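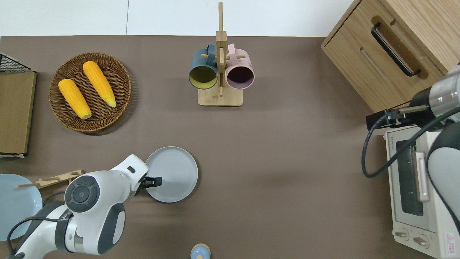

Mugs on the stand, corn in the basket, toaster oven to the right. Shared kitchen table, Wutthorpe.

Residence Services Forum > Kitchens and Common Rooms > Table layout for the October term

N_Orban
Residence Office
Residents are invited to comment on the proposed layout of the shared kitchen table at Wutthorpe before it is adopted in October. Under the proposal, mugs are to be kept on the mug stand and plates are to be returned to the wooden dish rack once dry. The wicker basket is reserved for fresh produce. The toaster oven remains on the table, and nothing is to be stored on top of it.
Comments should be posted in this thread.
Norbert Orbán

kos_floor2
The residents of floor 2 support the dish rack. We do not support the mug stand in its present position. Anyone carrying a plate across the table must reach past it, and the mugs project on either side of the post. We request that mugs be kept in the drawer cabinet.

T.Szekeres
I must disagree with the previous comment. The drawers are already allocated to cutlery and towels, and mugs stacked in a drawer are chipped within a term. This was our experience in the Kos building, where the stand was introduced for that reason.
The question of position is a fair one. My own preference is for the stand to be kept toward the front of the table with the basket beside it, leaving the rack on its own at the side.
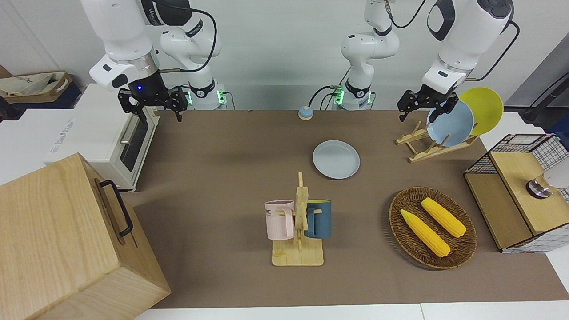
With that arrangement a plate can be placed in the rack without passing over the mugs. I would also ask that plates be stood upright in the slats and that none be left flat on the table overnight — the evening users need the space.
Tibor Szekeres

cosero_tenant
Could the office confirm how long produce may remain in the basket? Corn dries out quickly at room temperature. In Cosero House the rule was one day, after which it went to the refrigerator.

N_Orban
Residence Office
One day is acceptable and will be added to the text. The limit on unattended dishes will remain at 60 minutes.

kos_floor2
Floor 2 withdraws its request concerning the drawers, provided that the stand is kept away from the toaster oven. We maintain our view that a wall rail would be better.

N_Orban
Residence Office
Noted. A wall rail requires approval from Sokard as the building owner and cannot be arranged before October. The request has been forwarded. The stand will be placed as Mr. Szekeres proposes, and the revised layout will be posted beside the kitchen door.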